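Towels stiff and not absorbing after moving to a house with hard water

Posted in Laundry and Linens by grirdale_renter

We moved to Grirdale in August and since then our bath towels come out of the wash stiff. They also push water around on my skin more than they soak it up. The washer is a front loader and I use liquid detergent and a capful of softener. Water report says the town is hard. Do I need new towels or can these be saved?

3 replies

plainwash
They can probably be saved. Stop the softener first. It coats the loops and the coating builds up. Then run one hot wash with a cup of white vinegar and no detergent, and a second hot wash with half a cup of baking soda. Don't put both in the same load. Dry on medium and shake each towel out before it goes in.

Towels with a raised pattern hold on to more residue down in the grooves, so give those an extra rinse.
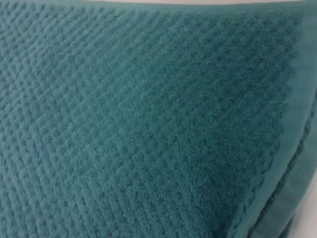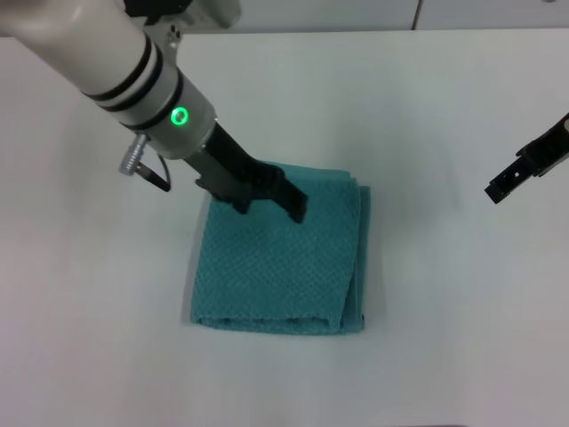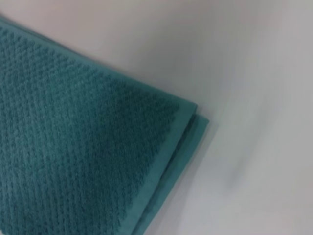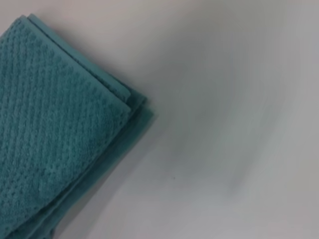

What to do after the first two washes

Use half the detergent you use now. Fill the drum about two thirds and no more. If they are still stiff after a month, add washing soda to each load.

Forano22
just buy new ones. Pangaribuan has sets on sale

tub_and_tile
Agree on the softener, but vinegar every week is hard on the rubber door seal, so keep it to once in a while. We put in a Plindley softener unit two years ago. It was over 700 dollars with the fittings, and the towels were better within a few loads. If you rent, ask the landlord before you touch the plumbing.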